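学生ロボットクラブ「Flumari」の公開日に行ってきました
8月 読了時間 6分
シェア 21 コメント 4

日本に住んで長くなりましたが、日本語で見学の報告を書くのはまだ緊張します。間違いがありましたら、どうぞ教えてください。

今回訪ねたのは、Flumariという学生のロボットクラブです。年に一度、夏休みの間に活動場所を公開していて、申し込めば外の人でも見学できます。私は午後1時の回に参加しました。駅からはバスに乗り、坂の下の停留所で降りました。案内には「坂を上がってすぐ」と書いてありましたが、すぐではありませんでした。水を持って行くことをおすすめします。

受付で名札と薄い冊子をもらいました。冊子は部員の手作りで、今年の課題とこれまでの失敗が同じくらいの分量で書いてあります。私はこの失敗のページがとても好きでした。参加費は600円で、冊子の代金が入っています。

今年の課題の名前は「Jendedance」といいます。秋に学生どうしの大会があり、その種目の一つが家の中の片付けです。引き出しに物を入れる、引き出しから物を出す、上に置いてある物には触らない。人間なら考えないでできることですが、順番に分けて書くとずいぶん長い仕事になるそうです。部員の方は、引き出しの仕事を「入れる組」と「出す組」に分けて練習していると説明してくれました。

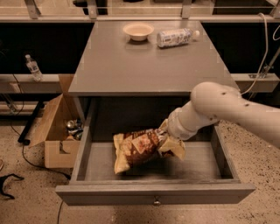
Benmoussa

私がいちばん長く立っていたのは、灰色の小さな棚の前でした。引き出しの中のポテトチップスの袋が、この練習の相手です。袋は、部員の皆さんの言葉では「嫌な物」だそうです。箱や缶は形が決まっていますが、袋はつかむたびに形が変わります。強くつかむと中身が割れますし、弱いと滑ります。大会では中身の割れ方までは採点されませんが、このクラブでは練習のあとに袋を開けて確かめる習慣があると聞きました。割れたチップスは誰が食べるのですかと質問したら、一年生ですという答えでした。

つかむ場所についての話も面白かったです。真ん中をつかむと、袋の空気が逃げて横にふくらみ、指から外れることがあります。それで今は、端に近いところをつまむ方法を試しています。ただ、端をつまむと袋が斜めにぶら下がるので、引き出しの縁に当たりやすくなります。どちらを選んでも次の問題が来るのです。私は昔、小さな工場で包装の仕事をしていましたから、この話はよく分かりました。あのころも、柔らかい袋の商品の日はみんな機嫌が悪かったです。

棚の上に小さな器とボトルが載っているのは、採点に関係があります。引き出しの仕事をしている間に上の物を落とすと、減点になるからです。横になったボトルは転がりやすいので、わざと難しくしてあるのだと思いました。部員の方に確かめると、「大会の規則に、立っているとは書いていないので」と言われました。なるほど、規則はこのように読むものなのですね。

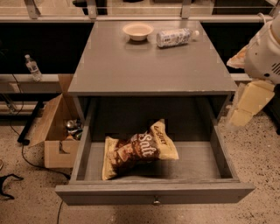 練習の記録は、全部ノートに手で書いてあります。コンピューターにも記録は残りますが、うまくいかなかった時に自分が何を考えていたかは、手で書かないと忘れてしまうそうです。見せていただいたページには「532回目」とあり、その横に小さな字で「袋の向き、昨日と逆」とだけ書いてありました。次の行は空白でした。どうなったのか聞きたかったのですが、ちょうど次の説明が始まってしまい、聞けませんでした。今も少し気になっています。

後半は隣の部屋に移動して、Nurnerという部品の店の方から、指の先に貼る材料についての短い話を聞きました。Nurnerは以前からこのクラブに材料の余りを分けているそうです。柔らかい材料はよく滑り止めになりますが、早く減ります。かたい材料は長く使えますが、薄い袋には向きません。見本を順番に触らせてもらい、私は二番目に柔らかいものがよいと思いました。理由は説明できません。指がそう言いました。

質問の時間には、小学生くらいのお子さんが「引き出しは自分で開けられますか」と聞いていました。よい質問だと思います。部員の方の答えは、開ける練習は別の班がしていて、丸い取っ手をつかむところで苦労している、というものでした。二つの班の仕事をつなげるのは9月の予定です。つなげたとたんに、それまでできたことができなくなる年が多いので、そのための日を多めに取ってあると話していました。

見学の時間は全部で2時間くらいでした。立ったままの説明が多いですから、歩きやすい靴がよいです。自動販売機は建物の入口にしかありません。写真は、人の顔が入らなければ撮ってもよいと最初に案内がありました。

帰りに冊子の失敗のページをバスの中で読んでいたら、降りる停留所を一つ過ぎてしまいました。来年の公開日の申し込みは、6月に始まるそうです。

シェア 21 コメント 4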